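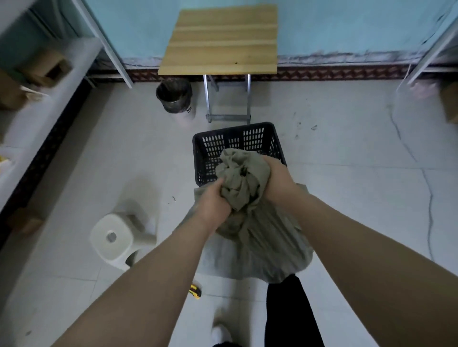

Fig. 1. Two-hand twist on gray-green cloth material, over the black basket.

Lecture 8 handout: choosing a gripper for soft stuff
Notes by Jeptoo Muriithi, corrections to me or to Magdalini Manolakis

Bring this to lab. Slides won't be posted til after.

Where we left off: rigid parts, parallel jaw, easy. Today bags, sacks, cloth. No fixed shape, so no fixed grasp point. Everything in the July notes about antipodal grasps assumes the part stays put. It doesn't.

Hands first, grippers second. Look at what the two hands do in Fig. 1. Left takes the material from below, right from upper right, forearms come in diagonally. The rest hangs. So:
- load path goes through a bunch, never a single layer
- wrists need roll, both sides
- hanging part is not controlled at all, plan for it touching the basket

Candidates for the bench test:

Cenik two-jaw, flat pads. Stroke 122 mm. Good on a bunch, poor on a single layer. Pads slip when you twist, Kamran has the logs.

Halholm three-finger. Slower to close. Holds a twist much better, but fingertips are fat and wont get under a fold lying flat on tile.

Moradi suction cup. Woven material leaks. Skip it unless you want to see it fail (worth seeing once).

Controller: same for all three. Force limit 44 N to start, do not raise it without asking. Log at 190 Hz, wrist channel included, last year half the groups forgot the wrist channel.

Harder case: one side has a tool. 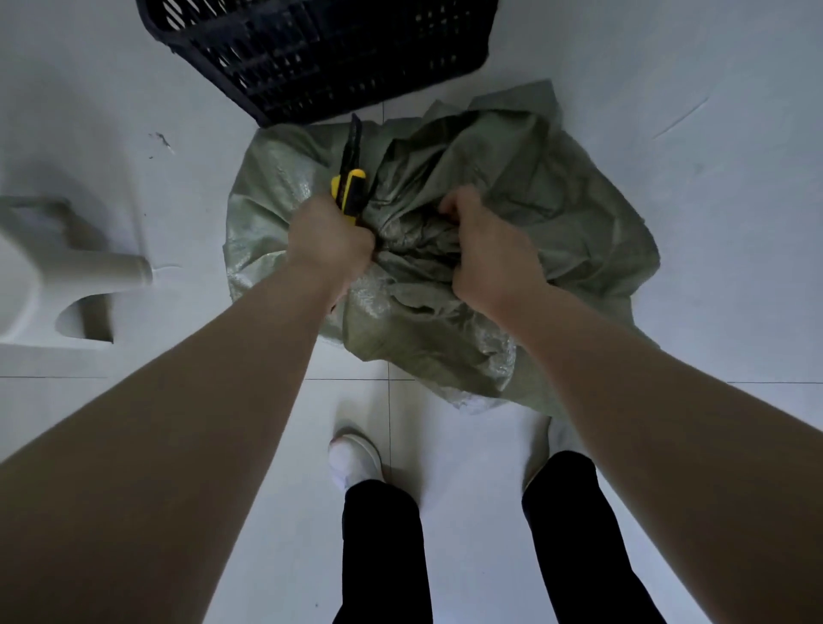
Fig. 2. Left: utility knife in fist. Right: pinch on a fold of the woven sack.

Asymmetric job. One hand is busy being a tool holder, other one does all the fabric work with the fingertips. Note how close the two are. For us this means collision margin between the arms has to be small, and the default margin in the planner will just refuse the pose. Set it by hand, see worksheet.

Also camera. View from the head, looking down: arms cover a lot of the floor, and the folds between the hands are in deep shadow. Depth is bad exactly there. Tahmineh Nikzad's group at Astville is trying a second camera on the wrist, we will compare head only vs head + wrist in the second hour.

No blades on the arms in our lab!! Use the foam dummy.

To hand in, per group:
Grasp success table, one row per gripper, bunch and single layer seperate
One failed grasp, with force plot and half a page on why
Which gripper you'd give the left arm and which the right, for Fig. 2. They can be different.

Due December 23, 2022, by email to Joana Simões.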